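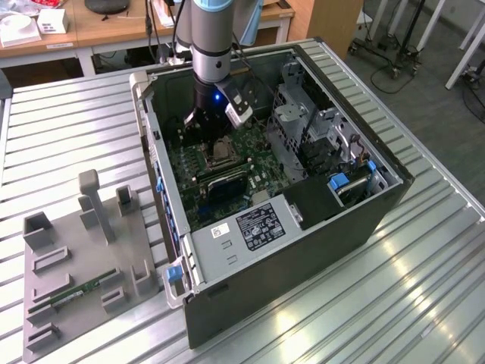

Inside a desktop computer. The green board is the motherboard.

How Did Old Game Cartridges Save Your Game?

Long before games were downloaded, many of them came in a plastic case called a cartridge. You pushed the cartridge into a slot on the console and switched on the power. The game started right away.

Inside the cartridge was a small board with one or more chips on it. The main chip was a ROM chip. ROM is short for "read-only memory." The console could read the game from the chip, but it could not write anything new on it. It worked like a printed book. You can read a book as many times as you like and the words stay the same.

This was fine for short games. If you scored 3000 points and then turned off the console, your score was gone. The next day you started again from zero. 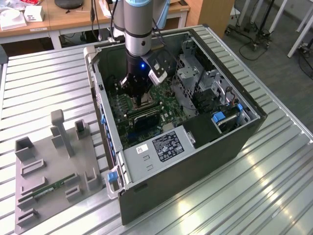 Longer games had a problem. A player might need weeks to reach the end, and no one wanted to leave the console switched on all that time. Game makers came up with two main answers.

Passwords

The first answer was the password. When you finished a level, the game showed you a code on the screen. You wrote it down on paper. Next time you played, you typed in the code and the game took you back to that level.

Vasco Garcia grew up with an adventure game called Warkano. He still has the notebook where he kept his codes.

"The codes mixed up letters and numbers," he says. "If you wrote a zero when it was the letter O, it didn't work. I lost the ice castle that way and had to play the whole thing over."

The password did not store your game anywhere. The code itself held the facts, such as which level you were on and how many lives you had left.

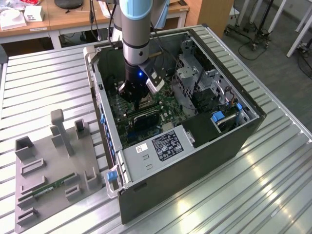

Batteries

The second answer was to put a different kind of chip in the cartridge, next to the ROM. It was a RAM chip. The console could write on this one, so it could keep your name, your score, and the things you had collected.

RAM has a weak spot. It forgets everything when the power goes off. So the makers added a small round battery, like the ones in some watches. The battery gave the RAM chip a tiny bit of power all day and all night — even when the cartridge was sitting in a drawer.

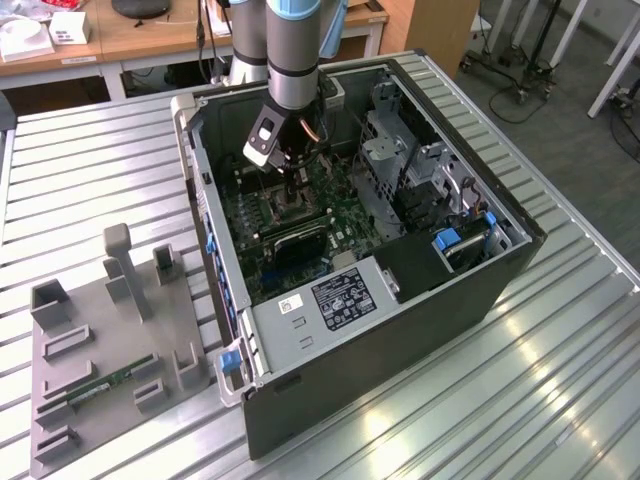 The RAM in a cartridge was very small. Desktop computers need much more of it, so they usually have long sticks of RAM that plug into the motherboard. In the open computer in the picture, the row of memory slots for them runs along the left of the board. Computer RAM forgets when the power goes off too, so your files are kept on a drive instead.

What happens when the battery runs out?

The saved games disappear. The game will usually still start, as the ROM chip does not need a battery. Many save batteries lasted for years, but old ones do run down. A repair person can often put in a new one. Don't try it yourself, and keep small round batteries away from little brothers and sisters, as they are very dangerous to swallow.

Words to know

Cartridge: a plastic case with a game stored on chips inside

ROM: memory that can be read but not changed

RAM: memory that can be changed, and that needs power to remember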